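Is the Sivus wrist kit worth it for a small bench arm?

Posted in Arms & Grippers

Griet Jacobs
Saturday, March 25, 2023

Hi all! I have a small tabletop arm at home and I want to teach it to pick up and put down little household things — caps, bottles, pill tubs, that sort of size. I keep coming back to the Sivus wrist kit from Altham (two-finger gripper, small camera that bolts on behind it, one cable for both). It's 300 at the Sarkport shop and that's a lot for me. Has anyone lived with one for a while? I mostly want to know if the camera is any use up close, and if the fingers can handle smooth plastic. Also, does it need their own software?

Matúš Paulík

I've had mine since July and I love it, so take this with a pinch of salt! The camera is the best part. It sits so close to the fingers that you get the thing you're gripping and whatever is right behind it in one view, and you stop guessing about the last bit of the approach. My old setup had a webcam on a stand and the arm blocked it every single time.

Smooth plastic is fine as long as you give the fingers something to meet. I practice a lot with white plastic pieces and small tubs next to bigger, darker objects, and a tab or ridge on the side makes a huge difference.

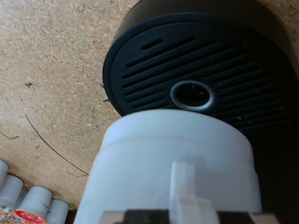
Set your closing force low to start with and go up one step at a time. The default is 4 and I run mine at 2 for anything light. At 4 I squashed a yogurt cup flat on my first evening (great fun, terrible mess). The view also shows every hair and speck on the table, so if you're doing any kind of color matching, wipe the board down first. Shiny metal rings can throw a glint too, and black things lose their shape on the shadow side. I added a cheap clip lamp and that sorted most of it.

The setup guide is clear, except step 3, where the drawing has the cable coming out of the wrong side. Follow the text and ignore the drawing.

Afiq Nugroho

get the wijaya one, its cheaper

Nawal El-Sayed

The Wijaya gripper is cheaper, but it ships without a camera, so add that in before you compare. I've used both and they're both good fun to work with. The Sivus doesn't need Altham's software. It shows up as a normal USB camera and the gripper takes plain serial commands — the list is on the last page of the manual. Do order spare finger pads with it, mine went slick after a few months of daily use and shipping took ages.

Griet Jacobs

Thank you both, the cable tip alone saved me an evening! Ordering it with the spare pads.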